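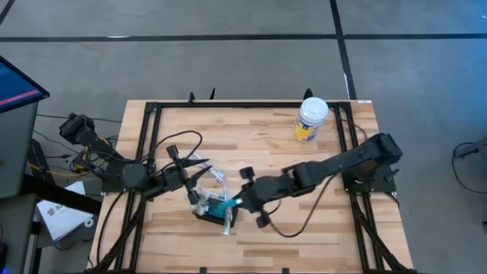 学生ロボット競技会の公開日って、予備知識なしで行っても楽しめるの?
楽しめます。作業台のそばで学生さんが課題の内容から教えてくれるので、私のような素人でも最後まで飽きませんでした。

というわけで日曜日、Flulldaleの公開日に行ってきました!入場は300円、駅からは歩いて約15分。会場に入ってまず感じたのは、思ったより静かだということ。みんな手元に集中しているんですよね。

いちばん長く居座ったのがEltholmチームの台です。黒いアームが左右から一本ずつ伸びていて、左の指は細長く先がとがり、右は短め。その間に透明なプラスチックの部品が置いてあります。透明なものは光の反射で位置をつかみにくいそうで、そこをどう教え込むかが今年の課題とのこと。練習の記録は364回分たまっていて、目標は400回だそうです。あと少し!

指導役のRadomír Koubekさんにも少し話を聞けました。「失敗した回も消さずに残しなさい、と学生には言っています。あとで見返すと、いちばん役に立つのはそこなので」。ノートを見せてもらったら、つかみ損ねた角度まで細かく書き込んであって、思わず読みふけってしまいました(字もきれい)。

隣のOmettiチームは午後からの実演だったのに、話し込んでいるうちに前半を見逃しました。これは悔しい。後半だけでも、アームがそろりと動くたびに見学者がみんな息を止めていて、こちらまで肩に力が入りました。

売店のカレーは600円、お昼過ぎには売り切れていたので早めがおすすめです。次の公開は4月とのこと。今度は朝いちばんに行って、Omettiの台から回るつもりです。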